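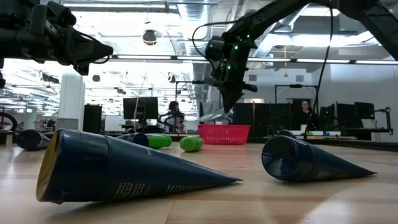

Section 3: Sorting the tubes into the basket

Okay, if you've made it through Sections 1 and 2, your shelf liner is down, your labels are printed, and you're ready for my favorite bit. I keep all my creams and lotions in plastic baskets inside a Soselden cabinet (the narrow one, 600 mm wide), and I've redone it enough times now that I have a system. It's for squeeze tubes and small round containers. Jars and pump bottles come in Section 4, so leave those wherever they are for now.

What you need

A clear table, or at least a clear half of one
A plastic basket with holes in the sides (mine is a red-pink one)
A soft cloth, barely damp
The labels from Section 2
A pencil and your list

Steps

1. Empty everything out onto the table. Lay the tubes on their sides with all the caps pointing the same way. I go caps to the left. Don't stand them up yet! Half of them will fall over and take the others along, and you'll spend the next five minutes fishing one out from under the radiator.

2. Group by color first. I've got navy tubes and green containers, so that's two groups and I'm done in a minute. If yours are all the same color, group them by size and go on to step 3.

3. Read the small print. Turn each tube until you find the date or the little open-jar symbol with a number of months in it. You may need to tilt it toward a lamp, as the print on dark tubes can be really hard to see. Write the date on your list next to the name.

Note: Some tubes have the date pressed into the flat crimped end and no ink on it at all. Run your thumbnail over the crimp before you decide there isn't one.

4. Pull out anything past its date. Put it on a chair, or on the floor, anywhere that isn't the table. I've put expired sunscreen back in the basket twice by leaving it next to the good stuff.

5. Check the caps. Give each one a gentle turn to make sure it's closed all the way. Flip caps should click. Wipe around the rim with the cloth if there's any crust, then let it dry before you label.

Caution: Don't use nail polish remover or anything like it on the caps or the basket. I clouded up a perfectly nice lid that way, and it smeared the printing too.

6. Push the contents down toward the cap. Flatten the tube from the crimped end with the side of your hand. Go slowly on the big ones. If you feel the cap starting to give, stop, tighten it, and start over with less muscle.

7. Stick the label on the cap end. The cap is what you'll see when you look down into the basket, so a label along the body is wasted. (I did a whole batch of body labels my first time. Ugh.) For containers with a rounded end, cut the label down to a small circle or it'll lift.

8. Line the basket if yours has big holes. A folded piece of clear plastic packing material works great and keeps the skinny crimped ends from poking through. Press it down flat at the bottom and let the extra come up one side.

9. Load the basket. Big tubes go in first, along the long side, with the caps up. Fill in with the smaller tubes, then tuck the round containers into the gaps. You want everything snug, but you should be able to lift any one tube with two fingers.

Note: If the basket won't close up neatly under the shelf, take out the tallest tube and lay it across the top. Trimming the crimped end to make it fit is a terrible idea, and yes, I tried it.

10. Slide it into the cabinet and pull it back out a couple of times. It should move without catching on the liner. If it drags, go back to Section 1 and smooth out the front edge.

How many tubes per basket?

It depends on the tubes, sorry! My basket is 226 mm long and I stop as soon as I have to push. If you have more left over, start a second basket and keep one color in each. Mixing them is fine too, but then you really do need the labels.

Keeping it going

I redo mine in February and again at the end of summer, when the sunscreens all come home sandy. In between, I put new tubes at the back and use from the front. When a tube gets to where I'm rolling it up, I move it to a cup by the sink so it gets finished.

Next up is Section 4, jars and pump bottles. You'll want a deeper basket for those and a bit more table.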